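Open day at the Bittencourt lab, Gistport

I'd promised myself I wouldn't take notes on a Saturday, and by eleven I'd filled three pages. It was the rules that got me. Bittencourt have theirs taped up by the door, and they read them out to every group before letting you near a table.

The first one is to clear the table before you start. Anything not part of the task gets pushed to the side or taken off, cables included. Next, both grippers start open, with the fingers apart, and you wait a moment before moving. Then the one I liked best - if you fumble, you leave the fumble in and carry on. No sneaky restarts!

Each person gets 30 goes at a task and then has to hand over, however well it's going. Tired hands make sloppy recordings, they said, and I can believe it.

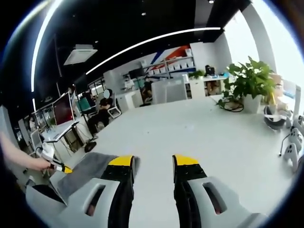

I asked who checks that people stick to all this, and the answer was a bit woolly. Someone looks over a sample at the end of the day. At Atberg, where I went in January, they check every single one before it's saved, and I do think that's better (slower, mind you). Faces get covered before anything leaves the building, which I was glad to hear.

Tea was good, parking was dreadful. Grinano have theirs next and I've already booked.

Comments (2)

tealeaf903: We tried the no restarts rule at ours and had a mutiny by lunchtime. Worth it though.

Mossy: Is the Grinano one free? Couldn't see a price anywhere.

Contact | Copyright 2020 | Back to top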